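## Avant d'acheter un robot de ménage pour les chambres

On me demande souvent par quoi commencer, alors je vous livre mes petites notes (je tiens un gîte de 15 chambres, et j'ai déjà fait des bêtises !).

- **Chronométrez d'abord.** Moi, je compte 20 minutes par salle de bains, lavabo et produits d'accueil compris.
- **Gardez 1000 euros de côté** pour les brosses, les batteries et la livraison - mon devis Geton n'en disait pas un mot.
- **Demandez 2 semaines d'essai.** Chez Dremau, ils ont dit oui tout de suite, il suffisait d'oser !
- **Mesurez vos portes**, et les seuils aussi. 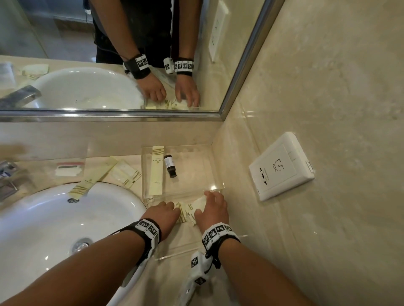 Le budget, je le découpe par geste : le sol d'un côté, le plan de toilette de l'autre. Pour le sol, un robot laveur se rembourse assez vite chez moi. Regrouper les sachets jaune pâle dans le bac transparent, avec la boîte haute et le petit flacon ambré au fond, ça reste du travail à deux mains, et je le laisse dans la colonne « salaires ». Je referai mes calculs en mai, quand j'aurai reçu le tarif Skoltcombe.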